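Grelidance Open Play - Station and Room Safety Checklist
Venue: Quansah Hall, Grarnton
Checked by: Kamran Arain
Version: January
Time started: 8:15 a.m.

Mark each item OK, FIX or N/A. Any FIX item keeps the station closed until it is checked again.

1. Power

1.1 Power strips off the floor and out of foot traffic - OK
1.2 No strip plugged into another strip - FIX
Comment: Row C, behind station 20. Second strip moved to the wall outlet. Rechecked at 9:40, now OK.
1.3 Console vents clear on all sides - OK
1.4 Tags on extension cords match the log - FIX
Comment: Cord 109 has no tag. Taken out of use.

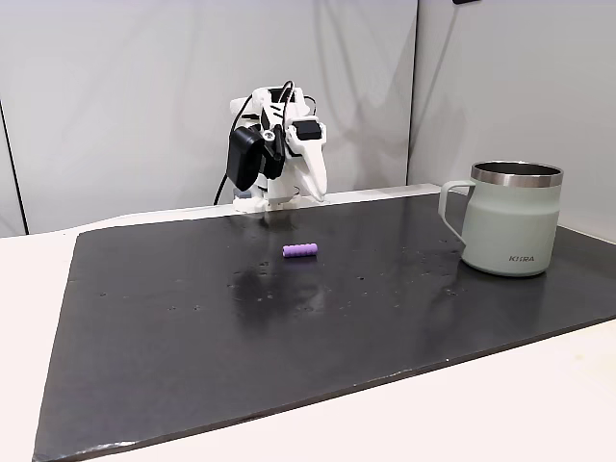 1.5 Cords under the walkway covered from end to end - OK
Comment: The cover by the stage door has a worn corner. It lies flat and can stay for this event. Order a new one before the Aritton weekend.

2. Player stations

2.1 Chairs steady, casters turn freely - FIX
Comment: Two chairs with loose backs, both from row A. Moved to storage.
2.2 Headsets wiped down, ear pads not torn - OK
2.3 Controller cables not frayed at the plug - OK
2.4 Drinks in closed containers only - FIX

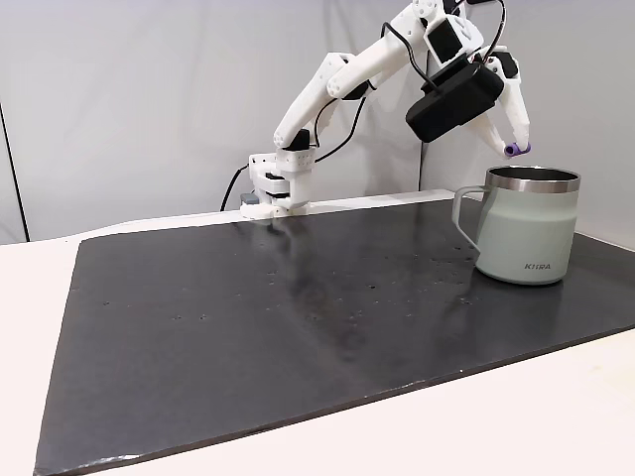 Drinks were the most common problem at the last event, and we lost a fight stick to a spilled soda. The rule covers players, casters and staff. An open mug like the one below the purple-tipped finger in the photo is a FIX at any station, full or not. Bottles with screw caps are fine. Staff can leave open cups on the shelf by the check-in desk.

3. Monitors and mounts

3.1 Monitor stands sit fully on the table - OK
3.2 Mounting screws tight - OK
3.3 Clamped mounts do not shift when pushed by hand - FIX 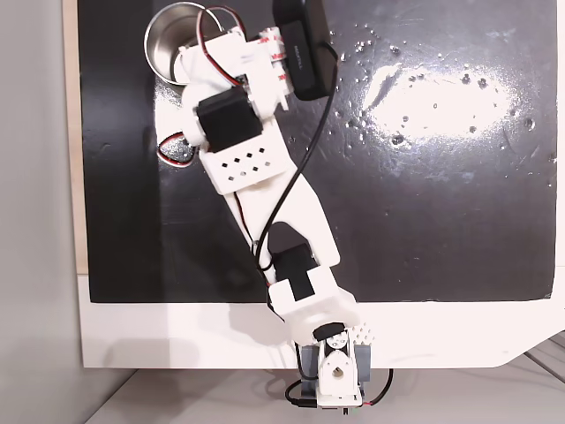
Stations 3 and 7 had monitor mounts that slid when pushed. Both were tightened and passed the second time. Anything clamped gets its own look, and the place to start is where it meets the edge, as with the white base at the bottom of the photo. Check the table edge for cracks before tightening further.

4. Exits and room

4.1 Both side doors open from inside - OK
4.2 Exit signs lit - OK
4.3 Fire extinguisher in date, unit 1469 - OK
4.4 Spectator chairs clear of the aisle - FIX
Comment: Back row moved forward. Check again after the first bracket - people drag chairs over for the close matches.

Time finished: 10:05 a.m.
Open items: replacement for cord 109, two chairs to repair
Signed: K. Arain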